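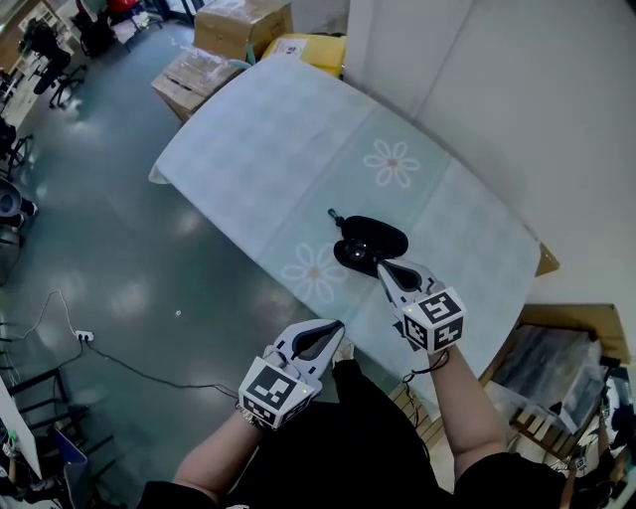

## 3 Gripper Pose Estimation and Contact Segmentation

The policy described in the previous section takes as input the pose of each gripper, the opening of each finger pair, and a cropped image of the workspace. During robot execution the first two come from joint encoders. During demonstration there are no joints to read, and both quantities have to be recovered from the head camera. This section describes Fover, the perception module that does so, and the way its output is cut into segments for the Plakex planner.

### 3.1 Marker cubes

Each hand-held gripper carries a rigid cube with fiducial codes on its faces. The codes differ between faces and between the two cubes, so a single decoded face is enough to tell which gripper is in view and which side of it faces the camera. We calibrate the position of every code on a cube once, after printing and mounting, by rotating the cube in front of a fixed camera and solving for all face transforms jointly. The calibration is stored with the serial number of the gripper and is loaded at the start of a session.

For each image Fover detects candidate squares, decodes them, and groups the decoded codes by cube. When two or more faces of a cube are decoded, the corners are passed together to a perspective-n-point solver, followed by a nonlinear refinement of the reprojection error. When only one face is decoded, the planar pose ambiguity has to be dealt with. We keep both solutions and choose the one closer to the pose predicted from the previous images by a constant-velocity model. If the two solutions are nearly the same distance from the prediction, neither is accepted and the pose is left open until the smoothing step.

Figure 3 shows a typical working posture. Both cubes are in view with codes toward the camera, the left gripper is held low, and the fingers of the right gripper touch the lower right side of a partly open zippered case. Small objects of this kind are handled close to the table, with the forearms reaching in from the near side. The cubes sit behind the fingers as seen from the object, so the object itself seldom covers them. Occlusion comes mostly from the wrists and from one gripper passing over the other.

### 3.2 Rejecting unrelated detections

Demonstrations were recorded in ordinary work areas, and we did not clear them. Two kinds of false input resulted. The first is printed material that decodes as a valid code. A small black-and-white marker can be seen among the bags and other objects near the lower right corner of Figure 3, well away from both grippers. Fover handles such cases with a list of allowed code identities per session and with a check on apparent size: a code whose solved distance places it outside the reach of the demonstrator's arms is dropped before grouping.

The second kind is false squares without a valid code, caused by cluttered backgrounds, glossy floors and strong ceiling light. These cost computing time but rarely survive decoding. We reduced the cost by searching first in a window around the predicted position of each cube and falling back to the full image only when the window yields nothing. The fallback is also run at fixed intervals, which keeps the tracker from staying locked to a wrong region after a fast head turn.

We tried to use texture on the table surface as an extra reference for head motion. Printed tablecloths gave many features but also shifted and folded during handling, and the estimated camera motion picked up those shifts as if the head had moved. In the released version, table features are masked out and head motion is estimated from the rest of the room.

### 3.3 Finger opening

The opening of the finger pair is read from the image once the cube pose is known. The finger geometry is projected into the image at a set of candidate openings, and each candidate is scored by how well its edges match the observed gradient. The fingers are light and their inner pads are black, so the boundary between finger and pad gives a strong edge in most lighting. The best candidate is refined by a parabola fit over its neighbors.

The estimate degrades when the fingers point straight away from the camera. We mark the reading as low confidence if the angle between the viewing ray and the finger axis falls under 24 degrees, and the smoothing step then gives it little weight. A closed reading also does not mean that an object is held. The score cannot separate a thin edge of fabric between the pads from no fabric at all, and we make no attempt to infer grasp success from the opening alone.

### 3.4 Smoothing and alignment

Raw poses are smoothed offline with a fixed-lag filter over a window of 9 images. Translation and rotation are filtered separately. Open poses from the single-face case are resolved at this stage: both solutions are carried through the window and the one with the lower total cost is kept. Gaps shorter than the window are filled by interpolation. Longer gaps are kept as gaps, and the matching part of the demonstration is excluded from training.

All poses are then expressed in a frame attached to the table. Greltach, our recording and replay tool, defines this frame from a short calibration motion made before each session, in which the demonstrator touches three corners of the work surface with the left gripper. A rounded corner gives a less certain contact point than a square one, so the solver fits the table plane first and uses the corner positions only for the direction of the axes. In replay, the robot's base is registered to the same frame by the same motion.

### 3.5 Contact segments

Plakex plans over segments and needs to know where each begins and ends. We define a boundary at any point where the opening of either gripper changes sign of motion, or where the speed of a gripper relative to the table stays under a threshold for longer than the filter window. The two grippers are segmented independently and then merged. If two boundaries from different grippers fall within one window of each other, they are replaced by a single shared boundary placed at the earlier one.

The merge rule matters for two-handed work such as opening or closing a zipper, where one gripper steadies the object and the other moves along it. Without the merge, the planner received very short segments in which only one hand had a goal, and it often released the steadying hand too early. With the merge - and with no other change to the planner - the steadying hand keeps its goal until the moving hand has finished.

We checked the boundaries on 202 demonstrations from the Hashmi set, labeled by Daniyal Naqvi before the automatic segmentation was run. A predicted boundary was counted as correct if it lay inside the same filter window as the labeled one. Most disagreements were extra boundaries at pauses, where the demonstrator stopped moving but had not started a new step. Missed boundaries were less common and nearly all occurred at light contacts, in which a gripper pushed the object without closing on it. The speed threshold can be raised to catch these, at the price of more extra boundaries. We left it unchanged for all experiments in Section 4, where the planner discards a segment if its start and goal poses are equal within the tracking error.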